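A Visit to the Open Day at the Cladley Fertility Center
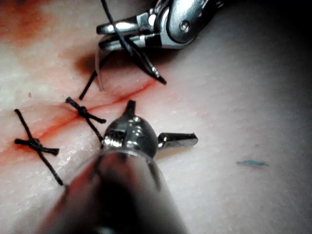 The Cladley center opened its new building to the public in February 2020, and I went along with my husband because we had been on its mailing list since September. We have been trying for a second child for a while. Our regular doctor gave us a referral, but we wanted to see the place before we booked anything.

The center is on the north side of Tultedport, past the bus depot. There is a parking lot with 192 spaces, shared with the dental building next door, and it was nearly full when we got there. If you come by bus, get off at the depot and walk back up the hill. The sign is small and gray and we drove past it once.

At the front desk we were given name stickers with first names only. You could leave the sticker blank if you wanted to, and a lot of people did. We were put in a group of 22 for the tour. The groups left every half hour and ours left late, so we had time for coffee and looked at the leaflets. The leaflets cover egg freezing, donor programs, IVF, male testing and something called a second opinion visit, where they go over your records from another clinic.

The tour began in the waiting area. There are two waiting rooms, one for people coming in for fertility care and one for people who are already pregnant and coming for early scans. The guide, a nurse, said patients in the old building had asked for this for years. I remember sitting across from a woman with an ultrasound picture in her hand at our last clinic, so I was glad to hear it.

From there we went to the consulting rooms, which look like consulting rooms anywhere. Each one has a proper door instead of a curtain. The chairs are all on the same side of the desk, and there is a screen on the wall so both partners can see the results. There is also a small room with a sofa and no desk for talks with the counselor. Two counseling sessions are included with a first round of treatment. After that you pay, and the price was not on any of the leaflets. I asked and was told it would be sent to me.

We saw the lab through a window. Nobody goes in on a tour. An embryologist came out and talked for ten minutes about how samples are labeled and checked. Every step is signed off by two people, and the labels are scanned as well. A man in our group asked what happens if the power goes out. There is a generator, which is tested every month, and the storage tanks don't run on power anyway. The tanks are topped up by hand.

The surgical side is on the second floor. Most of what they do up there is egg collection, which is a short procedure, and you go home the same day. They also treat fibroids, endometriosis and blocked tubes. There was a short talk in the meeting room about which of these need treating before IVF and which can be left alone. The doctor who gave it was careful and kept saying that it depends on the patient. She said that for some women a fibroid makes no difference at all to their chances, and that she would rather not operate without a good reason. Recovery times came up a lot in the questions. People mostly wanted to know how long before they could lift a toddler, and the answer was different for each operation, so ask your own doctor.

After the talks there was a sort of fair in the lobby, with tables set up by outside companies. Flilum had the biggest one. They make a phone app for tracking cycles and medication times, and they were giving away three months for free. I tried it on the demo phone. It sends a reminder when an injection is due and keeps a record of which side you used last. The text is small and the menus took me a few tries. My husband liked that it can be shared between two phones.

Next to them was Yeoh, a pharmacy that delivers fertility drugs to your home in a cooled box. Delivery is free on orders over $400. Under that it is a flat fee. The person at the table was helpful about what to do if a box arrives while you are at work, and gave us a card with a phone number that is answered in the evenings.

There was also a table about money, run by the center's own billing office. I would go to this one first if you visit. The line was long by the time we reached it. They will call your insurance company for you and find out what is covered before your first appointment. The first appointment with both partners' basic tests costs $600 if you have no coverage. They have a payment plan, but you have to ask for the form, as it is not out on the table.

A few things could have been better. The meeting room was too warm and there were not enough seats, so people stood at the back for the whole talk. The sound from the lobby came through the wall. There was nothing for children to do, and two families left early. I would also have liked to hear from somebody who had been a patient there, and I wrote that on the comment card.

What I liked most was that the staff answered plainly when people asked about success rates. They gave them by age group and explained which patients are counted and which are not. Ours is not a great age group. It was still easier to hear it said in a normal voice in a room with other people than to read it alone at night on the computer, as I have done plenty of times.

We stayed for a little over two hours. You don't have to sign up for anything on the day, and we didn't. I called the following week and the first open appointment was five weeks out. The next open day is planned for September, and you need to register by phone or on the center's website. Bring your insurance card if you want the billing office to look it up while you are there. We had left ours in the car.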